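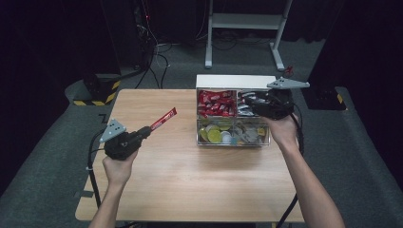

Sorting table at Wernine, with the four-compartment organiser in use.

Report of visit: Wernine packing unit and sample room
Mar 24, 2021

The visit was arranged through Nazmiye Yazıcı, who handles supplier approvals for Satska. Present on our side were Hüsnü Bilgin and myself. Wernine was represented by Saadet Tekin (site lead) and Fadime Dursun (sample room). The purpose was to see how small wrapped goods are sorted before mixed packing, and to decide whether the compartment boxes used there would suit our own counter at Mabaso.

Arrival and layout

The unit occupies the ground floor of a two-storey building behind the bus depot. Goods come in by the rear door and leave by the side door, and the two routes do not cross. The store holds 400 cartons when full. It was well below that when we walked through, the May order not having been delivered yet. Shelving is open steel, bolted to the wall, with the shelf numbers painted on the uprights. Several of the numbers have worn off on the lowest row and staff work from memory there.

The sample room is at the far end, past the office. It is small and has one window, facing north. Ms Dursun said the light is adequate until mid-afternoon, after which the ceiling lamps are needed to tell silver foil from grey.

Sorting

The box on the table has a white top and clear walls, divided two by two. Red packets go in one of the back compartments and silver and grey foil packets in the other. The front pair takes the rounder goods: flat discs of the chocolate-coin sort in gold, yellow-green, silver and a pale white on the left, and a mixed lot of silver and grey pieces on the right, a few with yellow or teal on them. Long stick packets with a red wrapper are also handled at this table.

Clear walls are the main advantage. The level in each compartment can be read from the front without leaning over. The red packets were near the top of the divider and there is little margin at that height; one more handful and they would go over into the next compartment. Mr Bilgin asked whether a fill line had been considered. It had, and was dropped when staff kept filling past it.

The discs are the awkward item. They settle flat or lean against the plastic, and those leaning on the wall are slower to pick out than those lying flat. Wernine has tried a shallower tray for them. It worked well enough on the table but did not stack, and it has gone back to the store.

The mixed compartment at front right is less satisfactory in our view. Round and angular pieces are kept together in it. Ms Tekin's position is that the angular pieces sell in small numbers and do not justify a space of their own. This may be so at Wernine - at Mabaso the proportions are different, and we would want a fifth compartment or a second box.

The table

The table is light wood, square, with a slightly darker band on the edge. Its colour suits the work, as red and gold wrappers stand out well against it. Silver less so, but still acceptable. The box is kept towards the back, which leaves the front free for laying out. We were told the surface is wiped down at each changeover and oiled twice a year. No mat is used. Mr Bilgin would prefer one for the discs, which roll if dropped on edge.

Packing and weighing

Mixed bags are made up in the adjoining room, 200 to a carton, and check-weighed on a bench scale. The target weight is 74 grams. Bags outside tolerance by more than 3 grams are opened and made up again by hand. We watched one carton completed and found the procedure sound. The record sheets are paper, filed by week, and were up to date.

Bag sealing is done on an older Diltance bench sealer. It is slow to reach temperature in the morning and the first few seals are discarded as a matter of course. A replacement has been quoted for but not ordered.

Points raised

Allergen labels are fixed to the delivery cartons only. Once goods are decanted into the compartments there is nothing on the box itself to identify them. Ms Tekin agreed to add a printed card.

The store thermometer is mounted beside the rear door and reads low whenever the door is open. It should be moved inwards.

Spare dividers are not held on site. Lead time from the supplier is three weeks.

Follow-up

Ms Dursun will send the internal dimensions of the compartment box, which we did not measure. Sumeya Ayele at Mabaso is to check them against the counter depth before anything is ordered. Mr Bilgin will write separately on the weighing tolerance. A second visit is proposed for May, once the new stock is in and the store can be seen at its normal level.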